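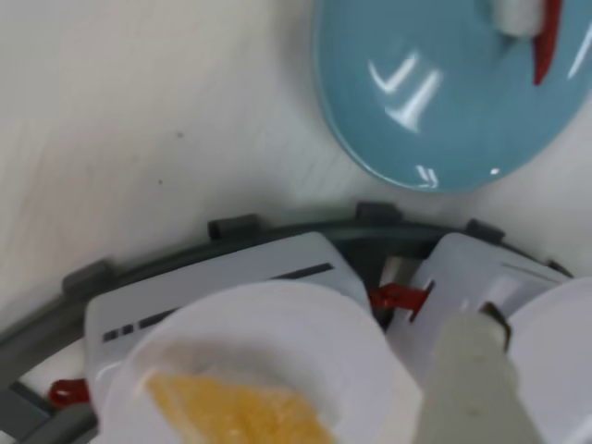
The view from the wrist, with blue plate.

I have spent most of this month teaching a robot arm to deal with a toy sushi train. I have a degree. My mother has stopped asking.

The task sounds like nothing. Pick up a bit of plastic sushi, put it on a plate on one of the cars, let go. A toddler would manage it and then eat the train. The learning system, though, wants examples, and the examples come from me, steering the arm through the same small errand until my shoulders go.

Our target is 2000 episodes by May. We're at 732, and Lise McKinnon wants 60 more binned for what she calls hesitancy. I had thought of it as thinking.
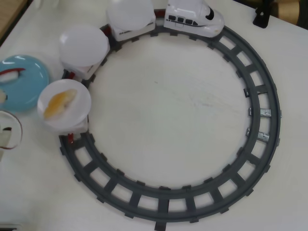 Dexter Tolentino

The orange-topped piece is my favourite, for what it's worth. It sits lengthwise on its plate and looks pleased with itself. The red and white one I could happily never see again - it rolls if you let go a moment too soon, and I always do.

Ravindra's rule is that you never start two episodes with the plates in the same place, or the policy learns the table instead of the job. Fair enough. So between runs I shuffle crockery like a very slow waiter.

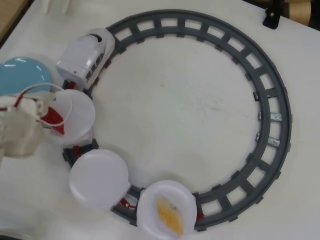

2 min read

Plates are the hard part. They're round and shiny, and going in from the side you get the edge or you get a mouthful of train. On a good day I log 8 clean ones before the first derailment. We keep the derailments in a separate folder, and Ravindra says they'll be useful. He hasn't said what for.

More next week, if the couplings hold.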